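What I learned from my first equipment budget

In April I was asked to prepare the equipment plan for our small group at Rillinbridge. I said yes too quickly. Until then I had only ordered screws, cables and one chair, so I thought a plan for two robot arms would be the same thing with bigger numbers.

The arms themselves were the easy part. You ask for a quotation, you wait, you get a price. What surprised me was everything which is not an arm. My first table had 11 lines. The version we sent in the end had 40, and most of the new ones were small: spare fingers for the grippers, mounting plates, a second power supply, bins, bottles, vials with caps that fit. I had put all of this under "various" and written a sum from my imagination. Please do not do this.

We compared two suppliers, Utmont and Aguiar. Utmont was cheaper on paper, but delivery was not included, and the training was a separate offer. When I added both, the difference was 1,440 pounds in the other direction. I am still a little proud that I noticed it before signing – one evening later and it would be too late.
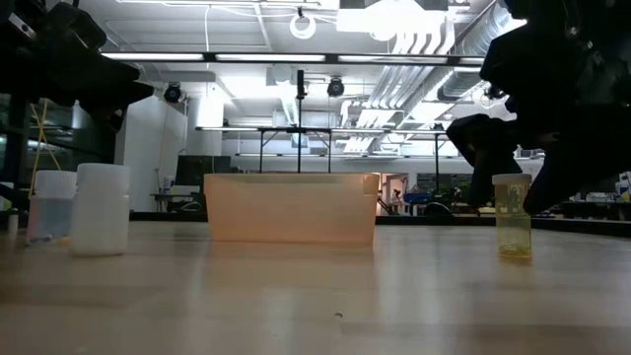

Both arms over the table, with the right gripper at the yellow vial.

The table also deserves its own line. Ours has a light wooden top and it is rather shiny, so the lamps and the objects are reflected in it. For people it is pleasant to work at. For the vision software I would now ask for a matt surface, or at least keep some money for a mat. I did not plan for this, and the mat will come from next year's budget.

Time is the other thing I calculated badly. I wrote two weeks for installation. It took 8, and for most of them we waited for a connector and for somebody to approve the electrical work. If your plan says that the project Motusero starts in a certain month, then the equipment should be there well before – I would say three months, but my colleagues find this too careful.

For the next round I keep a simple file on my desktop. Every time we buy something that was not in the plan, I write it there with the price. Last week I added tape and two more bins.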